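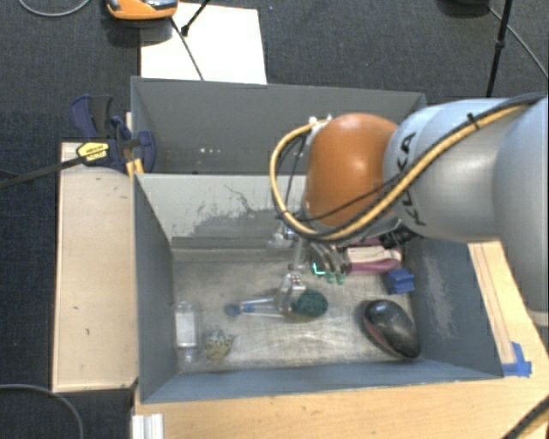
How long should I keep the box and the receipt after I buy something expensive for the house?

Keep the receipt for as long as you own the thing, and keep the box until the return period is over. After that the box can go, with a few exceptions that I explain further down.

I started to sort my papers when we moved to a smaller apartment in May. I had one drawer with everything in it, and half of the receipts were already white. The shop printer uses heat paper, and the letters go away with time, faster if you keep them near a window or in a plastic sleeve. So the first step is to make a copy on the same day.

What you need

A flat folder with 12 pockets
A phone or a scanner
A pencil
One hour for the old papers, then a few minutes each month

Step 1. Copy the receipt
Put it flat on a dark table and take a picture in daylight. Check that you can read the date, the price and the name of the shop. I name the file with the product first and the shop second, for example "kettle Mollix", so I find it by the thing and I don't need to remember where I bought it.

Step 2. Write the serial number
It is usually on a sticker at the bottom or at the back. For a washing machine, look inside the door. Write it with pencil on the first page of the manual. When our Witelent dryer stopped, the service asked for this number before anything else, and the dryer was already built in between two cabinets.

Step 3. Find the end of the warranty
Read the warranty card, not only the advertisement. Some periods start on the day of delivery and some on the day of payment. I put the last day in my calendar, and a reminder 73 days before it. It is a strange number but it gives me time to test everything and still write a letter.

Step 4. Put the papers in the folder
One pocket for each room works better for me than one pocket for each year. Manuals that are too thick go in a shoe box, and I leave a note in the pocket.

Step 5. Decide about the box
Keep it for:
– screens and other things with glass
– anything you want to sell later
– a product that must be mailed to the repair service, as my Pillance coffee grinder was

Fold the others and recycle them.

What to do with old papers

When a product leaves the house, its papers leave too. If you sell it, give the manual and the original receipt to the buyer, and cover your card number first. I go through the folder 3 times a year.

Updated Sunday, January 9, 2022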